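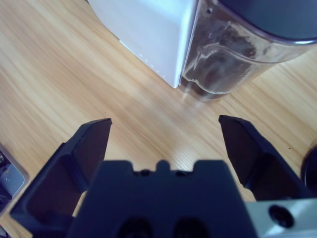 議員交流会議 会場安全点検表(コメント付き)

会場:Camportホール 本会議場、控室、通訳室、記者室
点検日:2018-03-03
点検者:イルファン・サッティ(Irfan Satti)、Pliradbridge 会場準備係
立会い:ホール管理会社 Tarar 社の担当の方

記号の意味:○ 問題なし、△ 直せば使える、× このままでは使えない
私の日本語で分かりにくい所がありましたら、準備係の机まで聞きに来てください。前の会議の点検表は英語だけでしたので、今回は日本側の事務局の皆様のために日本語で書きました。

1.避難と通路

本会議場の正面扉が内側から鍵なしで開く ○
左右の非常扉が内側から鍵なしで開く △
コメント:右の扉は開きますが、とても重いです。二回目に押したとき、やっと開きました。蝶番に油をさすことをTarar社にお願いしました。

非常扉の外側に物が置いていない ×
コメント:右の扉の外に、折りたたみの机と古い演台が重ねてありました。前の催しのものだそうです。会議の前日までに必ず移動してください。これは約束をもらいましたが、紙ではもらっていません。

誘導灯がすべて点灯している ○
議席の間の通路に電源コードが出ていない △
コメント:議長席の後ろから通訳室まで、黒いコードが床を横切っています。テープで留めてありますが、端がはがれています。コードカバーに替えてください。

定員の表示が入口にある ○
コメント:本会議場の定員は300名です。代表団と随員の登録は今のところ165名ですから、席は足ります。ただし開会式だけは来賓と報道の方も入りますので、受付で人数を管理する必要があります。立ち見は認めません。

2.火災への備え

消火器の期限が切れていない ○
消火器の前に物がない △
コメント:記者室の消火器の前に旗のスタンドが立っていました。その場で動かしましたが、旗が届くたびに同じ場所に置かれるかもしれません。旗の置き場を決めて、貼り紙をすることを提案します。

火災報知器の試験記録が見られる ○
コメント:管理室で見せてもらいました。最後の試験は前の年の5月です。期限の中ですが、もう一度試験をしてほしいと伝えました。

各国の旗と幕が照明に近すぎない △
コメント:壇上の左端の幕が、照明器具に触れそうな位置にあります。幕を下げるか照明を動かすか、儀典係と相談中です。旗の順番は変えないでください。順番は各国の代表部に文書で知らせてあります。

3.電気と通訳設備

延長コードの先にまた延長コードをつないでいない ×
コメント:通訳室でありました。一本の電源に、機材と電気ストーブがつながっていました。ストーブはコンセントから外しました。通訳の方には寒いと思いますので、空調の温度を上げることで対応したいです。

電源タップの容量を超えていない 再点検
コメント:本会議場のタップ一本の上限は、管理会社の資料によれば3,000ワットではなく、それより低い数字です。以前の表に3,000と書いてあるのは部屋全体の値ですから、間違えないように消しました。正しい値はTarar社から返事が来てから書きます。

各席のマイクの配線が外に出ていない ○
受信機の充電場所が通路にない ○
通訳室の扉が内側から開く ○

4.控室と飲み物の場所

電気の湯沸かし器が台の端に置いていない ○
床がぬれたとき、すぐにふく道具がある △
コメント:モップは一階の倉庫にしかありません。二階の控室にも一つ置いてください。
会議の書類と飲み物を同じ机に置かない △
コメント:署名に使う原本は、控室の机ではなく書類係の部屋で保管してください。これは安全の項目かどうか迷いましたが、以前に共同声明の写しが汚れて刷り直したことがありますので、書いておきます。

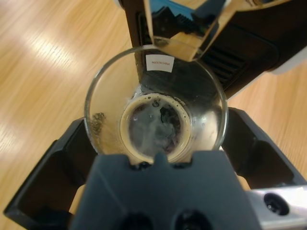 代表団が到着の時間を変えた場合、この点検はもう一度必要ですか。

到着が早くなった場合だけ、第1項と第5項をもう一度点検します。遅くなった場合は、当日の朝の確認で足ります。どちらの場合も、変更の連絡は準備係と警備係の両方に送ってください。

5.入口と警備

金属探知機の前に並ぶ場所がある △
コメント:玄関の中に並べるのは40名までです。それより多くなると、列が階段に出ます。雨の場合もありますから、代表団ごとに到着の時間を分けてください。時間の案は警備を受け持つSial社が作っています。

議員用の入口と報道用の入口が分かれている ○
車いすで玄関から議席まで行ける △
コメント:玄関のスロープは大丈夫です。しかし壇上に上がる道が階段しかありません。発言を希望する方の中に車いすの方がいる場合は、下に演台をもう一つ用意します。その方だけでなく、その会の発言者全員が下の演台を使う形が良いと思います。

抗議の集まりがあった場合の別の出口が決まっている ○
コメント:出口の場所はこの表に書きません。警備係の責任者に直接お聞きください。

身分証の見本が各入口に貼ってある ×
コメント:見本がまだ印刷されていません。招待の取り扱いがまだ決まらない代表団が一つあるため、一覧表も止まっていると聞きました。政治の判断は私たちの仕事ではありませんが、見本は国の名前なしでも作れますので、先に印刷をお願いします。

6.救護

救護室の場所が案内図にある △
コメント:案内図には前の場所が載っています。今は記者室の隣です。
担架が階段の角を曲がれる ○
コメント:管理会社の方と二人で実際に運んで確かめました。
救急車の止まる場所に代表団の車を止めない 未確認
コメント:駐車の計画をまだ受け取っていません。

再点検の予定

×の項目は、直した方が名前を書いて準備係に返してください。私が見に行きます。△の項目は、会議の前日に各係でまとめて確認してください。電源タップの数字と駐車の計画は、届いた日にこの表に書き加え、古い表は回収します。

記入:サッティ
確認欄(事務局):
確認欄(Tarar社):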